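Handgelenkkamera beim Teleoperieren stark verdreht - Demos trotzdem brauchbar?

Jillard
Ich zeichne per Fernsteuerung Demonstrationen auf, bisher 25 Episoden mit 2 Kameras. Im Bild der Handgelenkkamera kippt der Horizont je nach Armstellung stark, und der Hintergrund ist unruhig.

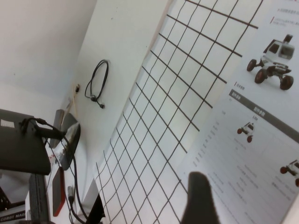
Handgelenkkamera: Greiferfinger vor Poster und Drahtgitter

Muss ich das Bild vor dem Training gerade drehen? Oder den Hintergrund abhängen?

Nullineck
Nicht drehen. Die Kamera sitzt fest am Greifer, die Verkippung gehört zur Pose. Wichtig ist, dass Bild und Gelenkwinkel denselben Zeitstempel haben. Bei mir waren es 100 ms Versatz, danach griff die Policy ständig daneben. Zum Hintergrund: Poster hängen lassen, aber zwischen den Episoden die Startpose variieren.

Dramani
Würde alles abhängen. Hat bei mir geholfen, keine Ahnung warum.

Nundulholm
Fokus prüfen. Wenn die Fingerspitze unscharf ist, sieht man den Kontakt schlecht. 25 Episoden sind außerdem wenig, ich bin erst mit 414 zufrieden gewesen.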